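Thursday thread, and it's a nerdy one: house rules for weighing tasks with two robot arms. We've been rewriting ours at Dondalix and I have Opinions 🧵

**1/** Check the scale before every run. Same spot, level, zeroed with the bowl already on it. I skipped this once in July and had to bin 30 runs (still cross with myself!)

**2/** Agree your tolerance in writing before anyone presses go. We argued for ages, then borrowed the Gurnolville sheet and moved on.

**3/** Soybeans again this week:

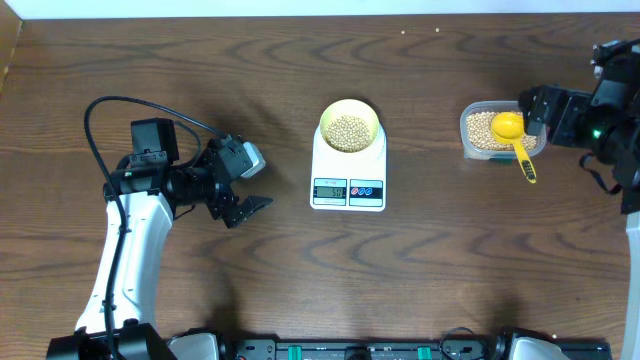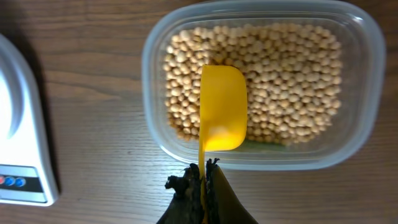 *Beans, yellow scoop, white scale. Wrist view is the second one.*

**4/** Stray beans get logged, then picked up between runs. Never reach in while the arms are live, even if it's only one bean and you're dead quick.

**5/** Look at the finger pads at the start of each session and write down what you see. "Fine" isn't a note!!

**6/** Keep the bad runs. We've got 1,491 on file now and I label the flops as carefully as the good ones.

**7/** Next up is the stop button rule, where Amato and I still disagree about how far away is too far. More once I've had my tea.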